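# The Arm That Would Not Let Go

*What a stuck gripper taught a small robotics lab about faults, in simulation and out of it*

The fault log at Huris had a code for almost everything. There was one for a joint past its limit, one for a dropped network packet, and one for a person opening the gate while the motors were live. In the spring of last year the lab's white arm did something on the bench that had no code at all. It carried a flat panel across the worktable, reached the place where it was supposed to set the panel down, reported that it had done so, and drove off with the panel still in its fingers.

The panel swept the table on the way back. It knocked over a stack of blocks, scraped along the raised edge and bent one of the finger pads. The arm stopped only when the force on its wrist climbed high enough to trip the last protective limit, the one everybody hopes never to need. Total time from "released" to full stop was 3 seconds. Total damage was a finger pad, a scratched rim and a very quiet room.

I love this kind of failure. Nobody was hurt, the parts were cheap, and the puzzle inside it is wonderful. How does a machine with that many sensors come to believe its hand is empty when it is holding something as long as a baking sheet?

The people at Huris build software for small assembly shops, the sort of place where one arm does four different jobs in a week. Their control package is called Misside, and its whole appeal is that a shop can teach it a new task in an afternoon. The arm tries the task in simulation first, on a virtual bench, and moves to the real one once its success rate is high enough. The panel job had passed easily. It had run overnight on the virtual bench and come out the other end with a clean sheet.

So the first thing the team did after the accident was go back into the simulation and try to make it fail.

That took longer than anyone liked. The virtual arm was stubbornly well behaved. It picked up the panel, moved it, opened its fingers, and the panel stayed where it was put, again and again, until someone thought to stop testing the motion and start testing the hand. They made the finger pads stickier. They tilted the panel a little in the grip. They slowed the opening of the fingers by a hair, then by two. They added clutter to the table so that there was something to hit if the panel came along for the ride.

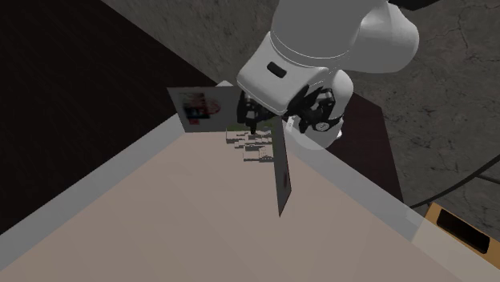 How can a gripper report that it has let go when it is still holding the part?

The report comes from the command to open, or from a position sensor at the motor, and neither one touches the part. If a finger is jammed, or the part is wedged between the pads, the motor can move far enough to satisfy the software while the part stays put.

That was the heart of it. Misside treated "open" as a fact once the motor had traveled past a set point. On the real hand, the set point was 2 millimeters wider than the panel was thick, which sounds generous until you tilt the panel. A leaning panel takes up more room between two fingers than an upright one. It can sit there, pinched corner to corner, while the software happily crosses "release" off its list.

There was a second problem stacked on the first, and to me it is the more interesting of the two. Once the arm believed its hand was empty, it switched to a different set of rules. An empty hand is allowed to move faster. An empty hand can take a shorter path home, lower over the table, because there is nothing hanging beneath it to catch on things. The panel's extra length had vanished from the arm's picture of itself. Every safety check that ran after that moment was carried out faithfully, on a machine with the wrong shape.

Once the team knew what to look for, they could get the bad release to show up in 23 of every 100 runs. The old overnight test had never produced it once. The virtual panel had always been picked up perfectly straight, a kindness that no real bench extends to anyone.

The fix came in two parts, and neither is glamorous. The first is a pause. After the fingers open, the arm now lifts a tiny distance, very slowly, and reads the force at its wrist. If the weight of the panel is still there, it stops and calls for help. The second is a change in what the arm assumes. It goes on planning its path as though the part is in its hand until the lift test says otherwise. Doubt is now the default, and speed has to be earned.

All of this costs time. The lift and the reading add almost 16 percent to the panel job, and for a shop that counts its output by the tray, that is a real number. Huris took the change to Nouri, a lighting workshop that had been running an early copy of Misside, and expected an argument. The workshop's answer was that they had already been doing the check themselves — a worker at the bench had been glancing over at each release, ready to hit the stop button, and would be very glad to quit.

That detail stuck with me more than any of the engineering. The people working next to the machine had noticed that its releases were sometimes a bit odd. They had built their own safeguard out of attention and a red button, and it had worked so well that no report ever reached the lab. If you run one of these arms, go and ask whoever stands closest to it what they watch for. Then write it down, and send it to the people who made the software.

The bigger change at Huris has been in how they use the virtual bench. They used to ask it whether a task would work. Now each new task also gets a session they call Wotia, after the folder where the first stuck-panel runs were saved. For a few hours the simulation is set up to be as unhelpful as possible: crooked grips, lazy fingers, parts that cling, objects left in the arm's way. The team reads through the worst runs together, and arguments break out over which ones could really happen. (More than you would think.) It is a terrific thing to sit in on, like watching a group of stage magicians try to spoil each other's tricks.

They have found other faults this way. One involved a part that slid down between the fingers during a move and ended up lower than the arm expected. Another came from a lift test that passed when it shouldn't have, with the part resting on the rim of the table and its weight hidden from the wrist. That second one is still open. The current idea is to repeat the test a little higher up, and the trial runs for it are due to finish in April.

The bent finger pad is in a drawer by the bench. The fault log has a new code in it, too. The lab's arm has called it up several times since, and each time it has stopped where it was and waited for someone to come over and take the part out of its hand.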